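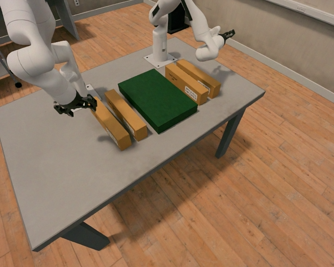

About Skimov

Skimov sets up and maintains two-arm handling cells. We took over the service business of Jetden on 31 March 2018 and still work from its checklists, which have been revised but keep the old section numbers. Our shop in Hultness has 12 employees. We do not build arms or grippers. Our work starts at the mounting plate and ends when the cell has passed its acceptance run.

The bench cell

Every procedure we use at a customer site is first written and tried on the bench cell. It has two white arms with black grippers, both mounted at the far side of a gray-topped table. The usual test layout is a thick green block in the center of the table with long, narrow boxes laid parallel to it, two on each side. The narrow gaps between boxes are the hard part of the layout. A tool offset that looks fine over open table will show up as contact with the neighboring box when a finger goes down between them.

Both arms share one work area, so each is calibrated alone and then against the other. The second arm is parked clear of the boxes while the first is being measured. The shared check comes last and is repeated if either base is disturbed.

Mounting and base checks

Most position faults we are called out for start at the base. Before touching any software setting, our technicians do the following:

Park both arms and lock out power.
Wipe the plate and the surface next to it. Grit under a plate edge will give a false gauge reading.
Check each plate bolt with a torque wrench, working diagonally. Bolts that move are logged, removed and replaced.
Run a 2 mm feeler gauge along the plate edges. It should not enter anywhere.
Restore power and touch off on the reference blocks.

The bolt behind the arm is the one that gets skipped. With the first link leaning over a corner of the plate, that bolt cannot be seen from the front, and the arm has to be jogged to a different pose before the wrench will fit. Our checklist has a separate line for it.

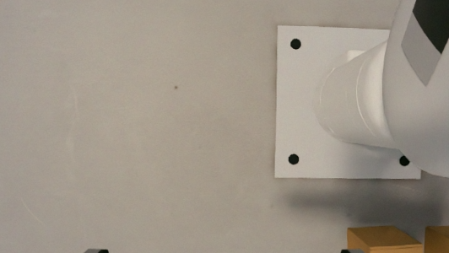

Service intervals

Base bolts are checked after the first 400 hours of running and then at every scheduled visit. Gripper fingers are inspected at the same time. Fingers are replaced in pairs, and the tool offset is measured again after any finger change.

We keep a written log for each cell under contract, 117 cells at the last count. The log stays with the cell if it is sold or moved. Cells set up by other firms are accepted after a full base check and a new calibration.

Training

The operator course is held in Hultness every September and uses the Popescu workbook, third edition. It covers parking, lockout, base checks and touch-off. Software changes are not part of the course.

Contact

Service requests should include the cell number from the log cover, the running hours and the last calibration sheet.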